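Pesquisar nesta enciclopédia Ir Pesquisa avançada

Plelari (braço robótico)

Plelari é um projeto amador de braço robótico para bancada, montado por Odair Holanda na oficina compartilhada Amin e desenvolvido em paralelo num ambiente de simulação.

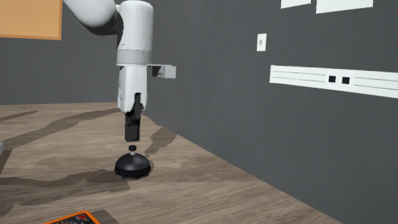
O projeto costuma ser apresentado pelos seus entusiastas como um robô doméstico de uso geral. A designação é discutível. A única tarefa documentada com algum rigor é a de apertar o botão de uma campainha de balcão, e a maior parte das tentativas registradas ocorreu em simulação, não na máquina física. O restante do repertório anunciado (abrir gavetas, recolher talheres, regar plantas) consta apenas de uma lista de intenções publicada na página do projeto.

Origem

Holanda começou a montagem com peças de segunda mão e uma fonte de alimentação que precisou ser trocada duas vezes. O nome vem de uma palavra que ele diz ter ouvido na infância e cujo significado nunca esclareceu. As primeiras notas de montagem, de abril, tratam quase só de folgas nas juntas e de um parafuso do cotovelo que se soltava com a vibração. Uma solução com trava química foi adotada, abandonada e adotada de novo.

A oficina Amin cedeu uma bancada e acesso à furadeira de coluna. Não há registro de que tenha participado do projeto de outra forma, embora textos de divulgação a tratem como coautora.

Simulação

O ambiente virtual, chamado Mustcombe, reproduz uma mesa de madeira encostada a uma parede escura. A tarefa consiste em levar a garra fechada até a vertical do botão e descer até tocá-lo. O sucesso é contado quando o botão se desloca; o modelo não avalia se uma campainha de verdade chegaria a soar, ponto que os críticos levantam com frequência e que a documentação deixa sem resposta.

Segundo as notas, foram executados 1588 episódios. Os primeiros 500 foram descartados por um erro na altura da mesa, que ficava alguns milímetros abaixo da superfície visível e deixava os dedos atravessarem a madeira sem que o programa acusasse colisão. O erro só foi notado numa segunda-feira, quando Holanda comparou os registros de força com a posição da garra. Não se sabe se os episódios restantes foram conferidos da mesma maneira.

Transferência para a máquina física

É a parte mais frágil do projeto. A página afirma que o controlador treinado em Mustcombe funciona "sem ajustes" no braço real. As notas de bancada da própria oficina mencionam, porém, correções manuais de altura antes de cada sessão e um batente de borracha colocado sob a campainha. As duas versões são difíceis de conciliar. Também falta um vídeo contínuo da tarefa completa: os trechos divulgados têm cortes justamente na descida.

O custo declarado das peças é de cerca de 3000 reais, valor que exclui o computador, as ferramentas e as duas fontes queimadas.

Recepção

O boletim do clube de robótica Woltitstead publicou uma resenha favorável, mais interessada no acabamento das juntas do que nos resultados. Leitores do mesmo boletim responderam que apertar um botão em posição conhecida é problema resolvido por mecanismos muito mais simples, como um solenoide com temporizador. Holanda replicou que o interesse está em fazê-lo com a campainha em posições variáveis. Os dados publicados, contudo, não indicam quanto a posição variou entre um episódio e outro, e o pedido para que fossem divulgados continua aberto.

Uma nova rodada de 1000 episódios foi anunciada, com iluminação e texturas alteradas. Até a última revisão deste verbete, os resultados não haviam sido publicados.

Ver também

Garra paralela
Simulação física
Campainha de balcão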